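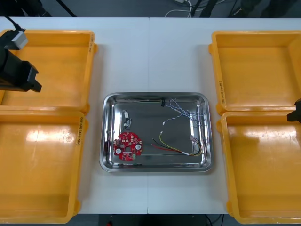
FAQ > Sorting, Bins and Trays

Last updated 18 July 2025

We get a lot of mail about how we set up a sorting table for small electronics, and most of it circles back to the same handful of things, so we have gathered the answers in one place. If yours isn't covered, write to Pao-chu Choi at the Flenley workshop and she will get back to you (she is in every day but Friday).

Why four bins?
Four is what fits comfortably on our tables, two down the left and two down the right, with the tray in the middle where everybody's eyes go first. You can certainly run with two if you only need a "keep" and a "look at again." We started that way ourselves, and the second pile grew so fast that it had to be split, and then split once more!

Do the bins have to be yellow?
Not at all. We like yellow because black marker shows up on it beautifully, and because a dark little part at the bottom of a yellow bin is hard to miss. Joaquín Rivadeneira, who set up our Pestwood room, would have you believe that blue is just as good. We have agreed to let him think so.

What kind of tray do you recommend for the middle?
A stainless steel one with a raised rim and rounded corners. It wipes clean in a second, and the rim keeps a round board like the red one from sliding off onto the table and into somebody's lap. A very shiny tray will bounce the ceiling lights back at you, though, so if you sort for hours at a stretch you may be happier with a brushed finish. Please remember that steel conducts -- anything with a battery still attached should never be set down in it.

Where should I write the bin label?
On the rim, on the side facing the tray, running lengthwise. We write ours by hand in black marker. Printed stickers look very smart for a week or two and then the corners lift. Rubbing alcohol on a soft cloth takes the marker off our bins, but do try a small spot first on yours.

How many boards should be in the tray at once?
One, please. We know it feels slow. A tray with several boards in it invites you to pick up the easy ones and leave the puzzling one for whoever sits down next.

How should I pick up a bare board?
By the edges, with clean, dry hands and a wrist strap if you have one. Keep your fingers off the little surface-mounted parts.

How full can a bin get?
Shallow bins fill up faster than you expect. Our house limit is 60 small boards, and we empty them sooner if anything starts to peek over the rim.

Can I order the Galora starter set for a class?
Yes, and we would love to hear how it goes. School orders of 6 sets or more ship together, and the next batch after this one goes out in November.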